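The Cracker Plate

by Lucie Dhillon
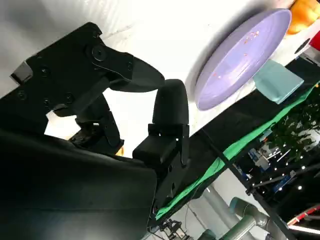 The plate, the crumbs, and the little teal cloth.

So my father had one rule about the move, and the rule was that the purple plate did not go in a box.

Everything else could go in a box. The good dishes, the encyclopedias, my mother's sewing machine (which weighs more than I do and has not been switched on in my adult life), all of it could be wrapped and taped and driven 90 miles to Harawira Court, where he had a one-bedroom on the ground floor with a patio the size of a bath mat. But the plate stayed on the kitchen table until the very end, because at four o'clock he had his crackers, and he had his crackers on the plate, and he did not see why a change of address should get in the way of that.

"It's plastic, Dad," I said. "I'll buy you another one when we get there. I'll buy you ten."

"You do that," he said, and put a hand flat on it like I might make a grab.

I should explain about the crackers. They're called Flarnells and they're cheese flavored, in the sense that they're orange. You can only get them at the hardware store in Cokumcombe, on the rack by the register between the batteries and the beef jerky, and I have never met anyone outside my family who eats them on purpose. They fall apart if you look at them. My mother used to say you got half of every Flarnell in your mouth and the other half in your cuffs, and that was why the plate came in. It had been mine. I had it for my dolls, then for toast, and then one day I was too old for a purple plate and it moved down the table to Dad's side without any sort of announcement.

The cloth was Mom's addition. He was supposed to wipe his fingers on it before he touched the newspaper, or the dog, or her.

Anyway! The move. Warrick Hinds came to help because Warrick has a van and because he's lived next door to my parents since I was in braces, and he and my father have been having the same argument about a fence for that entire time. I'd been dreading it a little, the two of them shut up in a house with nothing to do but lift things. I figured there'd be words about the fence by lunch.

There were words about the fence by nine-fifteen.

"I'm only saying," Warrick said, backing down the hall with one end of the dresser, "that whoever buys this place is going to measure."

"Let them measure," said Dad, who was on the other end, and who wasn't supposed to be on any end of anything. "They'll find out you've had eight inches of my rhubarb."

"Your rhubarb leaned."

"Rhubarb doesn't lean!"

I took Dad's end of the dresser away from him and told him to go be in charge of the dog. The dog is Ondo. He's mostly ears. He had worked out that something was up and he'd been carrying one of my father's slippers from room to room since breakfast, setting it down, looking at the bare spot where some piece of furniture used to be, and picking it up again. I knew how he felt. You'd go to lean on the sideboard and there wouldn't be a sideboard.

I did the kitchen cabinets by myself. I'd saved them for last, and I'd told everybody that was on account of the breakables, but it was really because of the drawer. You have one too, I'm sure. Ours had birthday candles, a bike key, rubber bands gone to goo, a takeout menu from a place that's been a dentist's office since I was in college, and under all that, her handwriting. Lists, mostly. Eggs, stamps, call Lucie. Nothing you'd frame. I sat on the floor with the drawer in my lap and went through the whole lot, and I found one that just said FLARNELLS (2) — LOOK AT THE DATE THIS TIME, and I laughed so hard that Warrick stuck his head in to see if I'd hurt myself.

"She wrote me one of those," he said when I showed him. "When I fed the dog that week you all went to the lake. The dog before this one. It said DO NOT LET HIM TELL YOU HE'S HUNGRY." He thought about it. "I never was sure if she meant the dog. Your dad stayed home that week with his back."

I asked if he still had it and he said oh, somewhere, in a voice that meant he knew exactly where.

By three-thirty the van was loaded and the house had that sound houses get. We'd left the table, the white one, since the folks buying the place had asked could they have it, and three chairs that nobody had ever liked. And the plate, and the cloth, and the last open sleeve of Flarnells in the county, as far as I knew, because I'd been to the hardware store and the rack was down to jerky.

"We could get on the road," I said. "Beat the traffic. You could have them in the car, Dad."

He looked at me the way he used to look at boys who honked from the driveway.

"It's not four," he said.

So we waited. I want you to picture three grown people and a dog sitting in a stripped kitchen waiting for it to be four. Warrick drummed on the table. I checked my phone and then checked it again. Dad didn't do a thing, he just sat there with his hands folded, perfectly content, and I remember thinking that he'd been doing this every day on his own for two years and I'd never once been there for it. I called on Sunday evenings, I came at holidays. I knew about the crackers the way you know about somebody's church.

At four he shook them out of the sleeve. He did it with some ceremony. And then he pushed the plate into the middle of the table, where all of us could reach.

Now, I'm not being dramatic when I say he had never shared that plate. I'd seen him move it away from a toddler. Warrick looked at me, and I looked at Warrick, and Warrick very carefully took one cracker, and it went to pieces in his fingers exactly like it was supposed to.

"Lord," he said after a minute. "These are awful."

"They are," said my father. He seemed pleased.

"You've been eating these the whole time?"

"She liked them," Dad said. "I never did care for them much."

Well! I put mine down. I said what do you mean, she liked them, they're yours, it's your plate, she bought them for you, there's a whole drawer in there with lists, and he shook his head and brushed off his hands on the cloth, one finger at a time.

It came out in bits. She'd bought them the first year they were married because she'd loved them as a kid, and he'd said they were great, because he was twenty-six and would have said so about gravel. After that she thought they were his favorite. She'd set them out for him and then eat most of them herself, standing up, on the way by. A couple off the plate going to the stove and a couple coming back. She didn't think it counted if you were walking. He got maybe three a day, he said, which was a number he could live with.

"And then it was the whole plate," he said. "I hadn't planned on the whole plate."

I did some math in my head that I won't bother you with. It came to well over 2,000 crackers even if you figured him low, and I don't believe he'd enjoyed a single one.

Warrick took another. He didn't say anything, he just reached over and took it and chewed it with his eyes watering a little, and then he took another one after that. I picked mine back up. Ondo got two under the table, and he's the only one of us who'd have asked for more. It took us no time at all. When we were through there was just the orange dust, all up on the one side where Dad had been tapping the sleeve, and he folded the cloth in half and in half again and tucked it up against the rim, where she kept it.

"The traffic," he said, like I was the one holding things up.

I'd like to tell you that he walked out of there and left the plate, but come on. He went out to the car with it under his arm, crumbs and all, and there was orange in the creases of his jacket until I finally got it away from him in April and had it cleaned. He did make one change. He eats pretzels now. He says the patio gets good light at four and the man in number 23 has opinions about baseball, and apparently they're the wrong ones, so that's him taken care of.

Warrick drove the van back that night by himself. A couple of weeks later an envelope came to my place with no letter in it, only a piece of notepaper gone soft at the folds, DO NOT LET HIM TELL YOU HE'S HUNGRY, and on the back in ballpoint, in Warrick's terrible printing, that the new people had been out there with a tape measure and it was seven inches, and would I please tell my father seven.

I haven't told him yet. I'm saving it for Sunday.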